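Jillell Lake House Shared Use Group
Minutes of the year-end meeting, December 18, 2020

Chair: Noemí Ochoa
Present: one representative from each of the eight member households
Minutes of the previous meeting were accepted with one correction: under item 4, "west dock" should read "east dock." 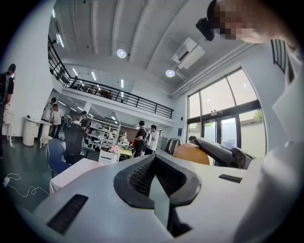
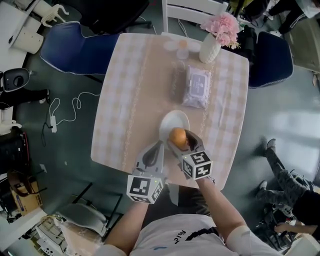 1. Matters arising

1.1 The key safe has been moved from the porch post to the side wall beside the meter. The code was changed at the same time. Households that have not received the new code should request it from the chair by phone. It will not be sent by email.

1.2 The second canoe was returned from Zakport with the stern seat replaced. One paddle is still missing. The household that had the last week of the fall season has checked its vehicle and did not find it.

1.3 The sign at the fork in the access road is still down. Guests arriving after dark have taken the left branch and ended up at the gravel pit. A temporary reflector was agreed until the post can be set in firm ground.

2. Accounts

2.1 The reserve stands at $3,548. All households have paid their shares for the current season.

2.2 The limit on any single expense without a written vote of all households remains $2,000. A proposal to raise it was discussed and withdrawn.

2.3 It was noted that propane is still being billed on estimated readings. The chair will ask the supplier to read the tank gauge on delivery and write the figure on the slip.

3. Maintenance

3.1 East dock. Varela inspected the dock and quoted $1,602 to replace the outer float and the hinge hardware. The quote includes removal of the old float. Two households asked if the hinge could be left for another season. The inspection note records play in both pins, and the hinge stays in the scope. Approved, seven in favor, one abstaining.

3.2 Septic line. Varela also quoted $2,429 to reroute the line away from the birch roots. The amount is over the limit in 2.2 and was not put to a vote at this meeting. A second quote will be obtained. The line was cleared in the fall and is draining normally at present.

3.3 Wood stove. The door gasket has gone flat along the lower edge. A replacement kit is in the hall closet and will be fitted by the first household to arrive in January. Until then the damper should not be left fully open overnight.

3.4 Bunk room. The upper bunk on the window side has a cracked slat. It should be used for bags only.

4. Booking system

4.1 The group has used the Piltham calendar for one full season. There were two double bookings, both on weeks entered from a phone. In each case the entry was saved as a draft and appeared confirmed only to the person who made it.

4.2 It was agreed that a week is not held until it shows in solid color in the shared view. A draft gives no claim. The household making the entry is responsible for checking the shared view from a second device.

4.3 Summer weeks will be chosen in rotation as before. The starting position moves down by one household each year. Swaps are permitted without approval, provided both households change the calendar on the same day.

4.4 Shoulder-season weeks (before the dock goes in and after it comes out) stay open to first request. A question was raised about cancellations in these weeks when the forecast is poor. There is no refund of the cleaning charge once the week has begun -- otherwise the week may be released without cost.

5. Dogs

5.1 The present rule allows one dog per household per stay. A household planning a joint family week asked for permission to bring three dogs belonging to three branches of the family. Discussion was lengthy. Points raised were wear on the screen door, the low fence on the neighbor's side, and hair in the floor vents.

5.2 The following wording was adopted by five votes to three: "No more than two dogs may be at the house at one time. Dogs may not be left alone in the house. Dogs are not permitted in the bunk room." The joint family week may go ahead on this basis.

5.3 The cost of the torn screen in the porch door will be charged to the household concerned, which has accepted it.

6. Departure checklist

6.1 The laminated sheet in the kitchen is out of date. It still refers to the old water heater switch. The revised text was read out and accepted with these changes:

Turn the water heater to the vacation setting. Do not switch it off at the panel.
Leave the refrigerator running at the lowest setting from May through September. At other times empty it, switch it off and prop the door.
Take all trash to the transfer station in Zakport. The station does not accept mattresses or paint.
Drag both canoes above the tie-down posts and strap them keel up.
Record the propane gauge reading in the house log.

6.2 The house log has several entries with no date. Households were reminded that an undated gauge reading cannot be used against the bill.

6.3 Board games. A request to discard incomplete sets was deferred -- the box of loose pieces has not been sorted.

7. Winter access

7.1 The plow contract covers the access road as far as the turnaround. The last stretch to the house is not plowed. Vehicles should be left at the turnaround, facing out, clear of the marker stakes.

7.2 The snow shovel and the sled for carrying supplies are under the back steps. The water will be shut off at the pump after the last January stay, and the household with that stay will drain the lines using the instructions taped inside the pump cover.

8. Actions

Obtain second septic quote: N. Ochoa
Confirm dock work with Varela: N. Ochoa
Order and fit reflector at the fork: household with the next booked stay
Print and replace departure checklist: same household
Query propane readings: N. Ochoa

The date of the next meeting will be posted on the shared calendar.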